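The Slow Work of Teaching Two Arms

At nine in the morning the workcells at Grillari are already in use. Operators sit in pairs along a back wall, each with a set of handles, and for most of the day they do the same short jobs over and over. Pick something up, pass it across, put it down, reset.

The company, based in Skumthorpe, does not build robots. It buys arms, bolts them to a rail and records people driving them. What it sells is the recordings. Customers use them to train systems that are meant to work out small tabletop jobs without being programmed for each one.

"People expect the hard part to be the software," said Rekha Shetty, who runs the recording floor. "Most of my day is deciding what goes on the table and who is tired."

A single task, in Grillari's terms, is 1000 accepted recordings. One attempt usually takes less than a minute, but plenty are thrown out. An operator may hesitate too long, or finish with a move that no one could explain later. On a recent handover task the team had 432 good recordings after the first week, which Shetty called a decent start.

Two-arm jobs are the slowest. Each hand has to wait for the other, and new operators tend to freeze one arm completely while they think about the second. Kumaresan Ramasamy trains them. He has them spend two days on loose practice before anything is saved, and he does not let them watch the clock.

"If they rush, the robot learns rushing," he said.

Small, thin things cause the most trouble. A block can be grabbed almost anywhere. Something the width of a pencil has to be met at the right angle, and it rolls. Ramasamy asks for some 200 recordings in which the first grasp fails and the operator recovers, and those are kept on purpose. Early models trained only on clean attempts would miss once and then carry on as if they were holding the object.

The surroundings get changed too. Ajith Murthy, who looks after the cells, swaps tabletops and wall coverings between batches so that a model does not come to depend on one plain background. He buys wallpaper from discount stores - the louder the better, he said - and keeps the offcuts for patching.

Not every customer is convinced. Anitha Warrier leads a packing project at Rakena, which bought two sets last year. She found the second far more useful, mainly due to better notes on which attempts had gone wrong and where. She would like fewer recordings and more variety in them. Shetty agrees up to a point, but says the price per recording goes up each time the table has to be set again.

For now the floor runs until six, with a long break after lunch. A new handover batch begins in March, and Ramasamy has four trainees to get ready for it.

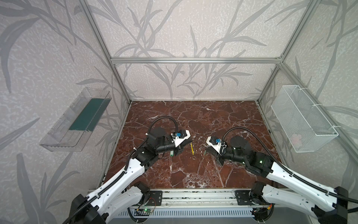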